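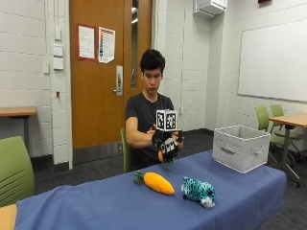 Figure 5.1 Seated at a table, looking down at the hands.

Chapter 5
The Audition Room

My first proper film audition lasted less time than the bus ride to the end of my road. I had learnt both scenes backwards, I'd bought a shirt for it (a horrible one, mustard, too tight under the arms), and I had worked out a whole childhood for a character who had 16 words. I walked in, said hello to three people behind a desk, did the scene once, and was thanked. I remember standing on the pavement afterwards with my script still rolled up in my fist, trying to work out which bit had been the audition.

I didn't get the part. It went to Edvin Öberg, who was in my year at drama school and who you'll meet again in Chapter 9, and the film was Huluvar, which did rather well. I've watched it more often than is healthy. He's very good in it!

I'm starting with that story for a reason that has little to do with shirts. The earlier chapters were all about work you can do by yourself: reading the script, finding what your character wants, getting your voice and body ready. Auditions are where other people come into it, and those people have a different job from yours. If you can get a feel for their job, a lot of what seems cold or odd about the room starts to make sense, and you can stop spending your energy on guessing what a raised eyebrow meant.

What the casting director is up to

Let's take a small production. Drevley was a low-budget drama I worked on as a reader, which means I sat beside the camera and fed lines to everyone who came in. I'd recommend it to any student who gets the chance, by the way. You learn more from one week in that chair than from a year of classes, mine included. The casting director was Borghild Myklebust, and she had one supporting part that was giving her grief: the younger sister, who turns up late in the story and has to be believed at once.

She had 400 submissions for it. She went through every one of them, mostly late in the evening with the sound off first and then on again, and she asked 138 of those actors for a tape. By the end of it she had five people to bring in to meet the director.

Look at those numbers from the actor's side and they're enough to make you take up plumbing. From Borghild's side they look quite different. She wanted each person who came through the door to be the answer. She was tired, the director was fretting, the shoot was booked for July, and every time someone sat down she was hoping she could go home. I watched her lean forward in her seat at the start of each reading, every single time, and that picture has stayed with me far longer than any advice I was given.

So when you go in, go in knowing they would love you to be right. It won't cure nerves. It does take away that awful sense of being in front of a judge.

Being good and being right

Students mix these two up all the time, and so did I. Being good is about your reading. Being right is about the whole film: the height of the actor already cast as your brother, the accent the director has in her head, whether there's already someone in the story with your sort of energy. You can do something about the first. The second is mostly settled before you've found somewhere to park.

One of the five for Drevley was Liv Åberg, and her reading was the best of the lot. I was feeding her the lines and I forgot to say one, I was so taken up with listening. She wasn't cast. Put next to the lead she looked older, and the whole story rested on her being the younger one. Borghild rang her agent the same evening, and the following spring Liv was in Granholm with the same director, in a far bigger part, without having to read for it.

I don't tell you this to promise that every lost job leads to a better one. Plenty of mine led to nothing at all. But people who cast for a living have long memories and full notebooks, and a strong reading goes into the notebook whoever gets the part.

Taking a note

At some point the director will probably ask you to do it again differently. Beginners hear this as "you did it wrong". Nearly always it means they're interested and they'd like to find out what it's like to work with you.

Jayanthi Suvarna, who directed both films, used to give notes on purpose that had nothing to do with the scene. She would ask an actor to play a break-up as though they were late for a train. She didn't want it in the film. She wanted to see whether anything moved. The actors who did well simply had a go, even if it came out a bit daft, and the ones who struggled wanted to talk about whether the character would really be catching a train.

There is a time for that talk (I love that talk, I could have it all day) and it comes in rehearsal. In the audition, say "yes, lovely", take a breath, and try it.

Before you read on

Most of this chapter can be done with a partner and a phone propped on a shelf. You'll need two short scenes, and the ones from Kostiuk at the back of the book will do nicely. Pick the part you'd be less likely to be offered. Read it through twice, put it away, and have a cup of tea before you start Section 5.1.

We'll begin with the parts of the day that happen outside the room: the email, the journey, the corridor full of people who look alarmingly like you. After that come the slate, the reading itself, and how to deal with a reader who gives you nothing back. Section 5.4 is on taping yourself at home, and I've asked Aslak Wallin to write that one because he's better at it than I am and owns a decent lamp. The last section covers the wait afterwards.

Words you'll meet in this chapter

Breakdown: the short description of each part that casting sends out to agents.
Sides: the pages you're asked to prepare.
Slate: saying your name, and sometimes your height and agent, to the camera before you read.
Reader: the person who speaks the other lines.
Recall: being asked back, usually to meet the director. Some people say callback and mean the same thing.
Pencil: a polite way of asking you to keep the dates free. It isn't an offer, so please don't ring your mum yet.

5.1 Getting there

Find out where the building is the night before.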